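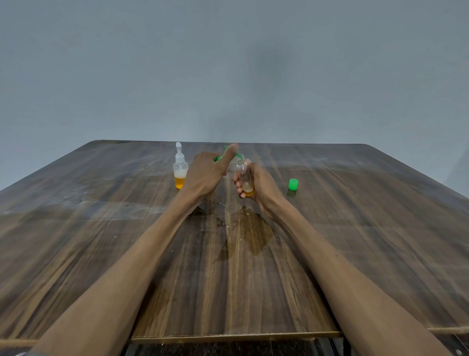
Thảo Lò maintains that a refill station is a place where good soap goes to be spilled, and after the July numbers there isn't much of a case against her.

# Vetus: decanting notes

Vetus is a table of 163 pours between household bottles, logged on a tabletop by people who'd rather have been doing something else. Each row is one attempt to get liquid out of a bottle that has too much and into a bottle that has too little, or the reverse, if someone misread the sheet.

Last touched 15/09/2019. Questions go to Bảo Phan, who will forward them to Thảo.

## What's in a row

| Column | Meaning |
|---|---|
| `source` | small bottle, pump bottle, or jug |
| `target` | same list, hopefully a different entry |
| `closure` | screw cap, nozzle, or pump |
| `fill_ml` | level in the target after the pour |
| `spill` | none, ring, puddle |
| `cap_found` | yes / no / under the fridge |

`cap_found` started as a joke and is now the most complete column we have.

## Units and quirks

- The biggest container is the 800 ml jug. It appears once, since lifting it over a narrow neck is a two-person job and we fell out over whose.
- Foam doesn't count as fill. Read the level under it. Rows from before this rule carry `foam_flag = 1` — there are 31 of them, all optimistic.
- Orange soap and amber soap are the same code (`OR`). We argued, and then we ran out of daylight.
- Leave a pour for 60 seconds before reading it. If you got bored earlier, leave `fill_ml` blank.
- A thin layer at the bottom is `residue`, even if you were raised to add water and shake.

## Not covered

Shampoo, anything with glitter, and pumps that lock when you turn them left. Cantero, our earlier sheet, has the locking pumps, along with spelling we no longer stand behind.

## Known problems

Nozzles and screw caps were logged together for the first batch. Splitting them by hand is open. The `spill` column depends on who wiped the table, and how soon.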